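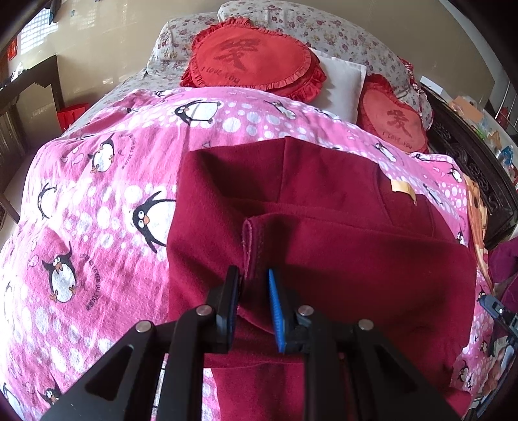 Sirkero garment handling software
Progress report to Muvance, covering work through July
Prepared by Chunhua Yan

Work this period was on the perception and planning code for folding clothes on soft surfaces. The hardware has not changed. Spending is in line with the plan.

Data. We now have 1230 demonstrations in the training set, against a target of 2000 for the end of the project. All were recorded with hand-held grippers in people's homes, mostly on beds. Another 137 were rejected at import, nearly all for lost tracking. Hongmei Feng rewrote the import tool so that a bad recording is flagged the same day and can be redone before the operator leaves the house.

Perception. Separating the garment from what lies under it is still the hardest part. Plain sheets give us little trouble. Printed blankets do, and the old model often took the edge of a cartoon or a large dot for the edge of the garment. Wulan Oei retrained it with more patterned bedding and added a depth cue for raised folds. It now finds a pinched fold in fleece reliably. Thin cotton is not there yet - the fold is too low for the depth cue to help.

Planning. The grasp planner used to pick one point and commit to it. The new version keeps several candidates and picks again as the fingers close. Dehua Xiao has this running in simulation and on one arm. Two-arm planning works in simulation only.

Tooling. The replay viewer shows both grippers on one timeline. Of the 19 open issues in the last report, four remain, all in the time sync between left and right recordings.

Delays. The two-arm test at the Edetti site has slipped by three weeks while the safety paperwork is finished. Rosaura Cáceres is handling this with the site.

Next period
Finish the time sync fixes.
Collect more thin cotton and knit items.
Run the new planner on two arms.
Send Muvance the updated test results with the next invoice.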